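Hand-held gripper demos: is more data really the fix?

Posted in Robot learning / Collecting data
2023-03-09

Siyabonga Matlala

I help run the data side of a small project at Lidside. We don't use a robot to collect anything. People walk up, pick up a hand-held gripper with a camera on it, do the task, put it down, next person. Then somebody trains a policy on the lot and we find out how bad it is.

The task is dull. Take a small item from a table, put it in the correct cubby of a shelf. We have 1000 demonstrations. On the arm, with the shelf where it was during collection, it does fine. Move the shelf a little and it starts reaching for places where there is no shelf. The supplier, Garkel, says we need 2000 and the problem will go away. I have heard this kind of thing before, from people who also sell storage.

What bothers me is that I have been going through the recordings by hand and a lot of them start like this one, before anyone has settled down to the task.
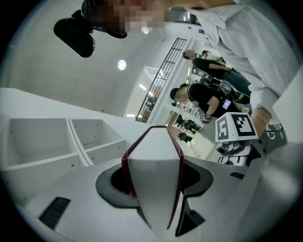
Gripper view with the operator leaning in. Shelf on the left, marker cube and other people farther back.

There is a stretch at the start of nearly every recording where the gripper is pointing wherever it happens to point. Faces, stairs, ceiling. We blur the faces but otherwise leave it all in. The marker cube is not always in sight either, and I don't know how much our tracking leans on it. The person who set that up has moved to another job and the notes say "see Ngcobo config", which is a folder with two files in it, one of them empty.

So, three things I would like to know. Does the junk at the start matter, or does the training just shrug it off? Is a busy background good for us (variety!) or bad? And has anybody doubled their data and seen the shelf problem go away? I mean seen it, on a robot, with the shelf moved. I don't mean a loss curve.

We have to give an answer on the extra collection by April.

Lwazi Potgieter

Trim it. Don't buy the second thousand yet.

We had a similar setup at Lisport, drawers instead of cubbies. First thing I'd do is stop treating a recording and a demonstration as the same thing. A recording starts when somebody presses the button. The demonstration starts when they mean to do the task. If you train on everything in between, you are telling the model that a sensible thing to do near a shelf is to wave at the ceiling. Whether it listens depends on how much of that there is, and you can only find out by looking.

I went through 300 of ours one at a time. It took most of a week and I was in a foul mood by the end. I threw out 163 of them, mostly for tracking that jumped partway through, plus a good number where the item was never picked up at all but the file was marked as a success. Every one of those had passed the automatic check. I stopped trusting the automatic check after that.

On the background: people walking around behind the task is variety, sure, but it's variety in something you don't care about. It may help the model ignore bystanders. It won't teach it that shelves move. If your shelf stood in one place for all 1000, then it has one shelf position to learn from, and another thousand from the same spot gives you the same thing twice. I would ask Garkel straight out how many shelf positions are in their quote. If they can't tell you, there's your answer.

On the cube: find out before you do anything else. Take one good recording, throw away the part where the cube is visible, run the tracking again and compare the two paths. If they drift apart you have a much bigger problem than the shelf, and moving the shelf around will make it worse if people end up standing between the camera and the cube.

What I would do with the time you have:

Cut the start and end off every recording.
Collect a small batch with the shelf moved between each person. Same people, same items.
Train once on the trimmed old set and once with the new batch added.
Test both on the arm with the shelf somewhere it has never been. Write down the positions before you run it, so you can't pick the nice ones later.

I should say our drawers never got good. They got better after the cleanup, but I changed the lighting in the same month, so take my numbers with some salt.

shelfwise

more data always helps in my experience. the model figures out whats important by itself. i would just get the 2000

Lwazi Potgieter

Which robot did you test that on?

Siyabonga Matlala

Thanks, Lwazi. I ran the cube test on one recording. The two paths agree for the first half and then they don't. I have written to Garkel to ask about shelf positions and got back a brochure.

Starting the trimming now. I will post the test results here whichever way they go.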